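**Swatch notes, Rind sock base and Zalleo merino**

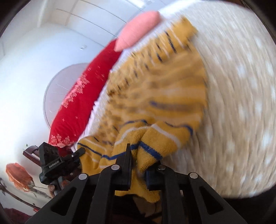 *Entered by the dye and swatch bench, Nov 6, 2019*

Blocked the Zalleo swatch overnight and it bloomed beautifully! Cast on 80 sts, 2 strands held together, and the stitches closed up so nicely that I want to go down a needle size and try again (the fabric could take it).

Rind is the thinner one, 100 g skeins, a bit splitty on the bamboo tips but lovely on metal. Same 80 sts came out narrower and the ribbing snaps right back.

Rukano blend: still waiting on the gray. The June lot bled a little in the first soak, so rinse until clear before measuring.

To do: wind the Drirnadden cone, weigh the leftovers, redo the Zalleo tag. I wrote the wrong needle on it.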